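Main page | Contents | Random article | Help | Log in

Toiletry bag

A toiletry bag is a small container used to carry soap, a toothbrush, a razor, cosmetics and similar items while traveling. It is also called a wash bag, sponge bag or dopp kit, depending on the country. Most are soft-sided and close with a zipper.

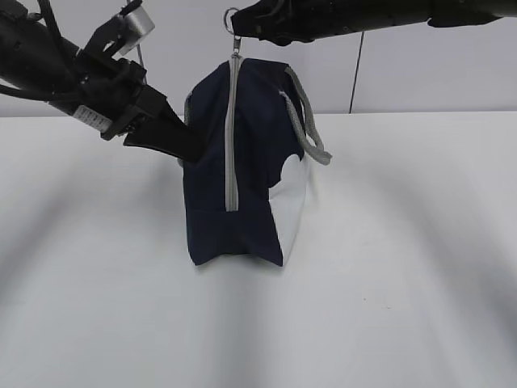
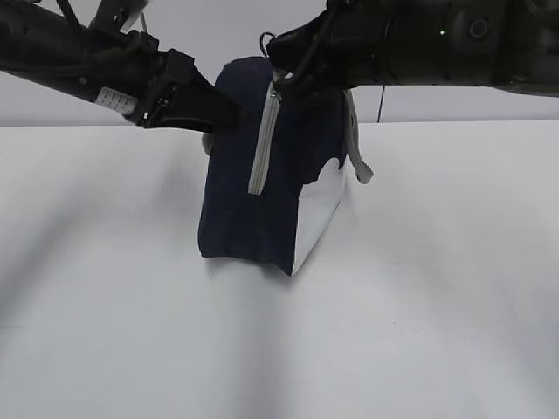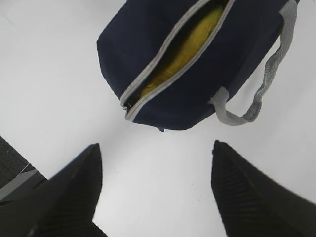
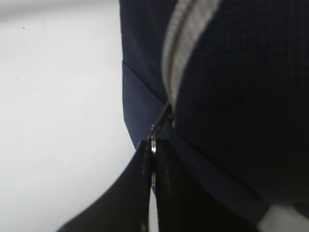
A soft-sided navy bag with a light gray zipper

Names

"Sponge bag" is an older British term from the time when travelers packed a damp bath sponge and needed a lining that kept water off their clothes. "Wash bag" is now more common in Britain. In the United States, "dopp kit" usually means a bag sold to men, and "cosmetic bag" or "makeup bag" one sold to women, although the bags themselves may be the same.

Earlier forms

Wealthy travelers in the 18th and 19th centuries carried fitted dressing cases, which held glass bottles, brushes and shaving tools in shaped compartments. These were heavy and were normally handled by servants or porters. Rail travel, and later air travel, favored lighter bags that could be packed inside a suitcase. Leather was common in the first half of the 20th century. Nylon and polyester later replaced it in cheaper bags.

Types

The boxy type has a flat base and a zipper along the top. The hanging type unfolds and has a hook for a towel rail or door. Flat pouches hold less but take up little space in luggage. Clear plastic bags became widespread after 2006, when many airports began to limit liquids in cabin baggage.

Materials and care

Linings are often coated so that leaks can be wiped out. The coating wears with age and may peel, first along the seams. Uncoated cotton bags can usually be machine washed, but leather should be wiped with a damp cloth and dried away from heat. Zippers stiffened by dried toothpaste or soap can be cleaned with warm water and a soft brush.

See also: Vanity case, Pencil case, Packing cube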